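PELUPESSY COMMUNITY LIBRARY
Board of Directors - Minutes of the Regular Meeting
2019-05-30, Lower Reading Room

Present: Kulsoom Rajput (Chair), Folasade Okonkwo, Abimbola Ogunleye, Ifeoma Babalola
Absent with notice: Ifeanyi Uzor

1. Call to order
The Chair called the meeting to order at 6:32 p.m. A quorum was present. The agenda was adopted with one change: item 6 (parking) was moved ahead of item 5.

2. Minutes of the previous meeting
Ms. Babalola asked that the spelling of "Planberg" be corrected in the section on the roof contract. The minutes were approved as corrected.

3. Director's report
Ms. Okonkwo reported that almost 400 new cards had been issued since the start of the year. The summer reading calendar has gone to the printer. The Saturday story hour will move to the upstairs room until the end of August. The microfilm reader is again out of service, and a quote for repair has been requested from Esano.

4. Reading room furniture
Ms. Ogunleye presented the proposal to replace the study tables in the main reading room. Two suppliers, Planberg and Sollar, submitted bids. Both meet the height and width rules for wheelchair access. The Sollar bid includes delivery and removal of the old tables; the Planberg bid does not. Members discussed the choice of finish. Ms. Babalola favored a darker top, on the grounds that it would match the shelving. Ms. Ogunleye preferred a light one for the north side of the room, where patrons have complained of poor light. 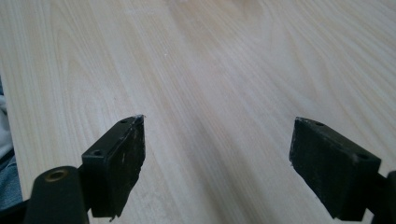 Item 4: Tabletop with pale wood grain.

Moved by Ms. Ogunleye, seconded by Ms. Okonkwo, that the Board accept the Sollar bid for 40 chairs and the matching tables, in a light finish. Carried, with Ms. Babalola opposed. The order is to be placed once the Chair has confirmed the warranty terms in writing.

6. Parking
The Chair read a letter from the owner of the adjoining lot. Library patrons may continue to use the east row on evenings and weekends - weekday use will require a permit. Ms. Okonkwo will draft a notice for the front door.

5. Fines and fees
The Board reviewed the fee schedule. Moved by Ms. Babalola, seconded by Ms. Ogunleye, that the charge for a lost card be set at $5 and that the $100 limit on unpaid fines remain unchanged. Carried.

7. Other business
Mr. Uzor's written request to review the meeting room policy was received and placed on the next agenda.

8. Adjournment
The meeting was adjourned at 7:48 p.m.

Minutes recorded by Folasade Okonkwo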